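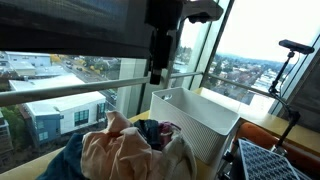
4.2 Gripper comparison on mixed laundry

The cloth tests in Section 4.1 used one item at a time, laid flat. Most of the failures our users report come from piles, so we repeated the comparison with mixed clothing and a plastic storage bin as the target. The task is the same for every run. The arm starts above the ledge, picks an item from the heap, carries it over the rim of the bin and lets go. A run ends when the heap is gone or when the controller gives up after three empty picks in a row.

We compared two grippers. The first is the Plalter, a parallel-jaw gripper with flat rubber pads. The second is the Dunne, which has the same stroke but narrower fingers with a slight inward hook at the tip. Both were mounted on the same arm with the same adapter plate, and the tool offset was measured again after each change. Each gripper was given 60 runs. Grip force was held at 11 newtons for both, the highest setting that did not leave marks on the thinnest fabric in the set.

The controller was Kistus in its default configuration, with one change. We turned off the automatic retry after a dropped item, so that a drop on the way to the bin counted as a drop. Grasp points came from the depth image alone. We did not use color to separate garments, and the planner has no notion of what a shirt or a towel is. It looks for ridges in the cloth surface and ranks them by height and by how much clear space there is on either side for the fingers.

The two grippers made 710 grasp attempts between them, of which 453 ended with an item released inside the bin. The rest fall into four groups: empty picks, drops during transport, items left hanging over the rim, and picks that brought up more than one item. We count a double pick as a failure even when both items land in the bin, as the sorting step that follows in the full pipeline cannot handle it.

The Dunne did better on heavy cloth. Denim forms wide, stiff folds, and the flat pads of the Plalter tended to close on the top of the fold and slide off. The hooked tips reached under it. On thin knits the order was reversed. The hooks caught the layer below and pulled up a second garment, and this accounts for most of the double picks. Towels gave neither gripper much trouble.

Items left hanging over the rim were the most common problem late in a run. The release height is fixed, and as the bin fills, a long garment touches the pile before it has cleared the edge. Figure 6 shows the bin with a load of soft items in it, with the calibration board at the near end of the counter.

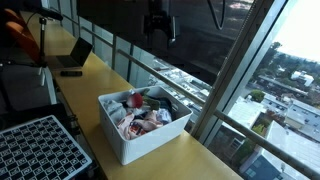

Reviewer 2 asked whether a fixed release height was a fair choice, given that it penalizes whichever gripper holds the cloth nearer its middle and lets the ends swing. The same reviewer suggested reporting rim failures separately for the first and second half of each run.

We have followed the second suggestion in Table 5. Rim failures are rare in the first half for both grippers and rise in the second half, with no clear gap between them. On the first point, we agree that a release height set from the depth image would be better, and we tried it in a short side test at the Bollmont site. It removed most of the rim failures but made each cycle longer, as the arm had to stop and wait for a fresh depth reading over the bin. We kept the fixed height for the main comparison so that cycle times could be compared with those in Section 4.1.

Camera calibration was checked with the board before each block of runs. The block was started over if the error at the board corners was above the limit given in Section 3. This happened twice, both times after a gripper change, and the discarded runs are not part of the totals. Window light varied over the day, but we found no link between time of day and the rate of empty picks. Blocks for the two grippers were alternated to keep any such effect from favoring one of them.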